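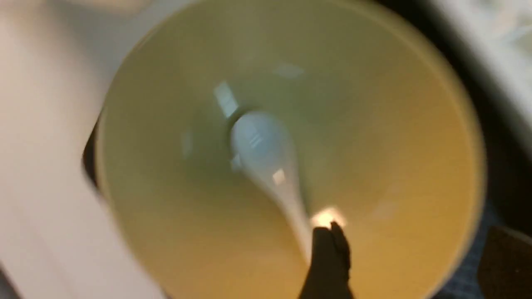

What happens when the till goes beep?

If you have ever stood at the end of a supermarket checkout, waiting for the grown-ups to finish packing and wondering whether anybody would notice if a bar of chocolate joined the shopping, you will know the sound very well. Beep goes the bread. Beep go the beans. Beep, beep, beep, all the way down to the washing-up liquid. Have you ever stopped to ask what the till is listening to? Well, it isn't listening at all, it's looking! Let's find out what it sees.

Stripes with a secret

Go and find a packet or a tin in your kitchen (ask first if it's on a high shelf) and turn it round until you come to a little patch of black and white stripes. We call it a barcode. Some of the stripes are fat and some are very thin, and so are the gaps between them, and all those different widths are really a way of writing numbers so that a machine can read them quickly.

Luckily for us, the same numbers are usually printed underneath in ordinary figures. Most food in the shops has 13 of them. Very small things, such as a packet of chewing gum, often have a shorter code with just eight, so that the stripes can fit on.

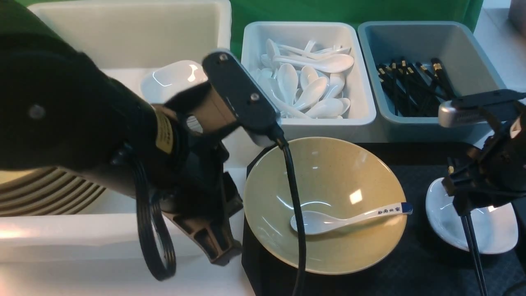 A white dish and some tan-rimmed plates, in a big white bin.

How the till reads them

Under the glass at the checkout there is a scanner, and the scanner shines a light, which is very often red. When the light lands on a white gap, lots of it bounces back. When it lands on a black stripe, hardly any does. So what the scanner gets is a sort of pattern, bright, dark, bright, bright, dark, and it turns that pattern back into the number. It does all of it faster than you can say "custard creams", and it doesn't even mind if the packet is upside down, thanks to some special stripes at the ends and in the middle that help it work out which way up everything is.

Now comes the part that surprises people. The price is not hidden in the stripes! All that an ordinary tin of beans tells the till is its number. The till then asks the shop's computer, "What's this one, please?" and the computer answers with the name and the price. When the shop puts beans on special offer, the tins can stay just as they are. Somebody changes the price in the computer, puts a new label on the shelf, and the job is done.

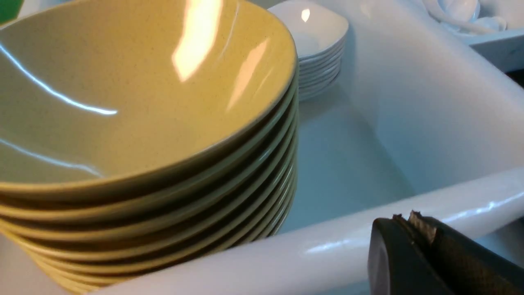 Why do apples and bananas sometimes have no barcode?
Loose fruit and vegetables are often sold by weight, so the person at the till puts them on the scales and types in a short number or presses a picture on the screen. The till works out the price from how heavy they are.

A clever little sum

What if the packet is crumpled and the scanner gets a number wrong? You might go home having paid for a frozen turkey when all you wanted was a yoghurt. To stop that happening, the very last number in the barcode is a checking number, and you can test it yourself with a pencil and a bit of patience.

Start with the first 12 numbers. Add up the first, third, fifth, seventh, ninth and eleventh, and write down the answer. Then add up the ones you missed out (the second, fourth, sixth and so on) and multiply that answer by three. Put your two answers together. Now, how many more would you need to reach the next number that ends in a nought? If you've already landed on one, the answer is nought.

Say your total came to 78. You would need two more to get to 80, so the last number on the packet ought to be a 2. The till does the same sum each time, and if it doesn't come out right there is no beep, and the packet has to go past again.

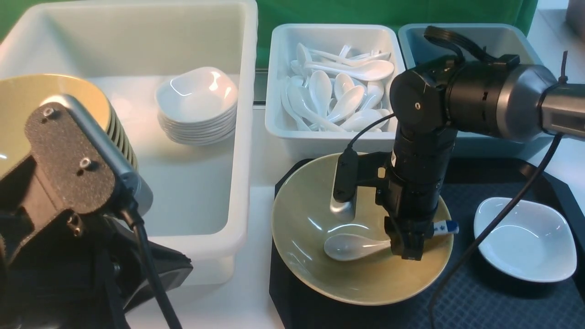
White dishes stacked neatly in a large white bin.

Counting the tins

We asked Raíssa Lopes, who looks after the shelves at the Grandia supermarket in Lurdale, what else the beep is good for. "It helps me count," she told us. "If we start the morning with 22 jars of jam and the tills beep 20 of them through, I know I've got two left and I'd better fetch some more before teatime." She still walks round and looks, mind you, as jars do get dropped, and a broken jar never goes beep.

Her friend Odair Paiva drives the lorry that brings the new boxes, and those have barcodes too, big ones on the side, so that they can be scanned as they come in at the back door.

Something to try at home

Pick out 10 things from the cupboard and look at the first few numbers on each. Do any of them start the same way? Things from the same company often do. Then choose your favourite, cover up the last number with your thumb, and see if you can work out what it is before you peep.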